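Kuvgate Family Link is looking for a Family Tracing and Reunification Officer

Full time, two years, with possible extension
Reports to: Ilse Hellwig, Head of Programs
Start: July, or as agreed

Who we are

Kuvgate Family Link is a small organization that helps children leave residential care and go back to their parents, grandparents or other relatives. When return is not possible, we look for a foster family in the same district, so that the child can keep the school and the friends. We do not run any residential home and we do not give money to homes for their daily costs. We work only with homes that have agreed in writing to stop taking new children.

At the moment we have 239 children on our case list, in 39 homes. Most of them have at least one relative whose name is known. For some of them the file is one page long, and the name of the village is spelled in three ways. This is where the work of the officer begins.

The team sits in two offices. The office in Rurkier does tracing, home visits and follow-up. The office in Cata keeps the case files and trains the staff of the homes for their new tasks, for example day care or after-school support. The position we advertise now is in Rurkier.

What you will do

You will carry between 15 and 20 cases at one time. For each case you read the file, speak with the child, speak with the home, and then start to look for the family. Much of this is done by phone and on foot. You will visit local chiefs, schools, clinics and markets, and you will ask the same question many times in a polite way.

When relatives are found, you make the first assessment together with a second colleague. We never assess a family alone. You write the report within five working days and present it at the case meeting. The decision is taken there by the whole team and the district social worker, and the child has a voice in it according to age.

After a child has moved home, you visit after two weeks, then every month for half a year, then every three months until two years are complete. Please take this part seriously when you apply. Many candidates like the tracing and are less happy with the follow-up, but the follow-up is more than half of your hours.

You will also:
Prepare small household support plans, such as school fees or a bed and mattress
Keep the case database up to date every week
Help Sayaka Kuroda, our training coordinator, with two workshops each year for home staff
Take part in the on-call phone, one week in six

What we ask from you

A degree or diploma in social work, child development or a similar field. If you do not have this but you have worked for five years or more directly with families, please apply also.
At least two years of case work with children.
Good written English, and one of the local languages of the Rurkier area at a level where you can talk with an elderly person without help.
A motorcycle license, or readiness to get one in the first three months. We pay for the lessons.
A clean police record. We ask for three references and we call all of them.

It is good, but not necessary, if you have experience with children with disabilities. Their files are often the ones which wait longest – we want to change this.

What we offer

A salary on grade 4 of our scale, which we send to every candidate before the interview. Health insurance for you and your direct family. 25 days of leave, plus public holidays. A monthly session with an outside supervisor, where you can speak about hard cases in private. The organization pays up to 2000 dollars per contract for further study, after the first six months.

The office is simple. There is a shared room with desks, a quiet room for talks with children, and a kitchen where lunch is cooked each day.

How to apply

Please send a letter of not more than two pages, your CV, and the names of your three references to the Rurkier office. In the letter, describe one case where your first plan for a child was wrong and what you did then. Please change all names and places. Letters without this part will not be read further.

Interviews are held in Rurkier by Ilse Hellwig and Junpei Sakai. They take half a day and start at 9 a.m. There is a conversation, a written task and lunch with the team. Travel costs are paid back against receipts.

Questions about the work can go to Asuka Okabe, who has been in this position until now and moves to the Cata office. She is happy to talk by phone in the afternoon, after 2 p.m. Questions about contract and salary please send to Junpei Honda.

We answer every application, also when the answer is no.
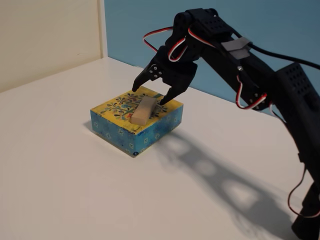
If you applied to us before and were not chosen, you are welcome to apply again. Please write this in the first line of your letter, so that we can take out your old papers and you do not need to send the certificates a second time.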